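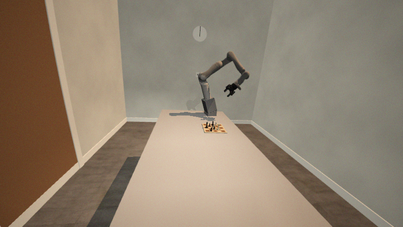
Every robot cell at Horngate gets built twice, and the first build is my favorite. Weeks before a single bolt goes into a real table, the team sets up the whole thing in simulation: walls, floor, arm, and whatever job the arm is supposed to learn. For the newest cell the job is chess, so a small board of orange-tan and cream squares lies in front of the gray arm's base, while most of a very long table is left bare. There's a clock on the back wall, too. I love that clock! It does no work at all, but the people who set up these rooms like them to feel like rooms.

The cell is called Pokcombe, and it runs on a package named Aksoy that the workshop has been growing since last November. Setting it up starts with the base. Where the pedestal sits decides everything else, and moving it a hand's width can turn an easy reach into one where the elbow folds up and the wrist runs out of travel. In the simulated room you drag the base, press a key, and Aksoy sends the arm over all the squares again. The team tried 19 spots for the pedestal before they settled, and the log shows 852 practice reaches for the last of them alone.

Then comes the part I could have watched all afternoon, which is teaching the gripper about height. Chess pieces are a wonderful headache. A pawn is short, a king is tall, and a gripper that comes down low enough to pick up one can knock over three others on the way. So the fingers start open and high, travel across well clear of everything, and only drop once they're over the right square. The clearance is set at 70 millimeters above the tallest piece. They started with less, and the bishops kept going over like bowling pins (a simulated bishop makes no sound when it falls, but everybody in the room winces anyway).

Looking after a cell like this means more housekeeping than you'd guess. Every Monday the virtual arm goes back to its home pose and its joint readings get checked against the numbers saved on setup day. If the board has been nudged, its corners are measured again, all 4 of them, and the new positions go into the settings file with a note on who changed what. Shadows get a check of their own. The vision software once took a dark patch for a row of black pieces, and the fix was to run the same game under different lights until it stopped guessing.

The real table is being put together next door by Pliltasness, a small shop that builds frames and mounts, and the bolt pattern for the pedestal comes straight out of the simulated room. When the arm goes on, the first move will be king's pawn, two squares forward. I've already asked if I can come back for it.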